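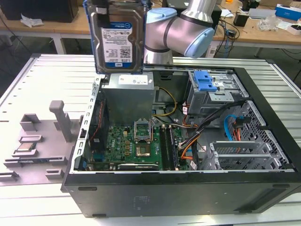 Flideck is a side-scrolling platform game developed by Karnevside, a small studio in the Sauerland region of Germany. The player controls Grirano, a retired elevator inspector who must descend through a flooded hotel while being chased by the furniture. It sold modestly, was reviewed as "competent" by most of the people who reviewed it, and would probably have been forgotten if its physics had worked.

Gameplay

Each of the hotel's 20 floors is a single scrolling level with one exit, usually at the far right and usually guarded by a wardrobe. Grirano can walk, jump, crouch and operate elevators. He can't attack. Enemies are avoided, or lured into open elevator shafts, where they make a noise the manual calls "comical."

Elevators are the game's main idea. They move on fixed cycles and can be called early by ringing a bell, although the bell also wakes every enemy on the floor. Players are expected to weigh one against the other. In practice most casual players ring the bell constantly and run.

A timer is displayed in the top corner of the screen. It counts up, has no effect on anything, and stops during menus — a feature that has caused more arguments than the rest of the game combined.
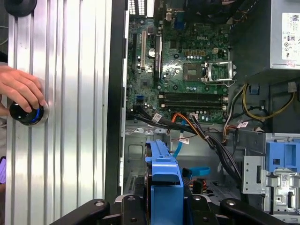 Speedrunning

Interest in Flideck as a speedrun began with the discovery of the bell clip. If Grirano rings a bell while crouching on the last frame of an elevator's descent, the game places him at the elevator's next stop before the elevator has left. Done correctly, this skips most of a floor. Done one frame late, it puts him inside the wall, where he can still walk but can no longer be seen.

Running blind inside the wall was treated as a failed attempt for some time. Then it was found that walls in Flideck have no enemies in them, and the invisible route became standard on floors seven through twelve. Spectators have been divided on this. For nearly 40 seconds of a typical run there is no visible player character, and commentators are advised to bring an anecdote.
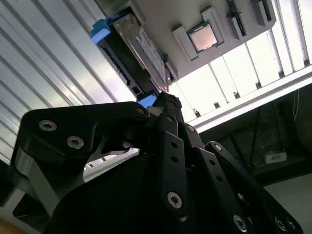

The remaining floors are played more or less as intended, with the exception of the ballroom, where the chandelier can be ridden upward indefinitely. Riding it past the top of the map loads the basement. No explanation for this has been offered by Karnevside, whose only patch for the game corrected a spelling error in the credits.

Tool-assisted runs go further. The bell clip can be repeated on consecutive frames, which no human thumb has managed, and doing so 178 times on the fourth floor overflows the elevator counter and makes the final exit available from the kitchen. The resulting movie is much shorter than any real-time run and contains a great deal of bell. Muting it is considered acceptable.

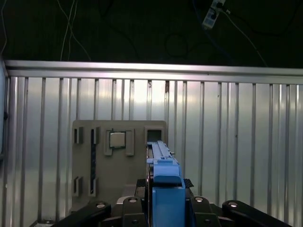
A blue gripper in front of a gray board with a square opening, with corrugated metal behind.

Categories

Runs are divided into 4 main categories:

Any%: reach the ending by any means. Wall walking is allowed.

Bell-less: as above, without ringing a bell. Slower, quieter, and popular with people who share apartments.

All Luggage: collect every suitcase. The one on floor nine sits behind a door that only opens if the player waits through a full elevator cycle, and this is where runners tend to drink water.

Glitchless: no clips, no chandelier. The definition of a glitch takes up most of the rules page, and the current version forbids standing on the ottoman.

Timing

Menu time is excluded in all categories except All Luggage, where it is included for reasons recorded in a forum thread that has since been deleted. Runs on the original release and the later compilation are ranked together. The compilation loads faster but drops bell inputs when the screen is crowded, and supporters of each version maintain that theirs is the harder one.

See also

Frame-perfect input
Out of bounds (video games)
List of games set in hotels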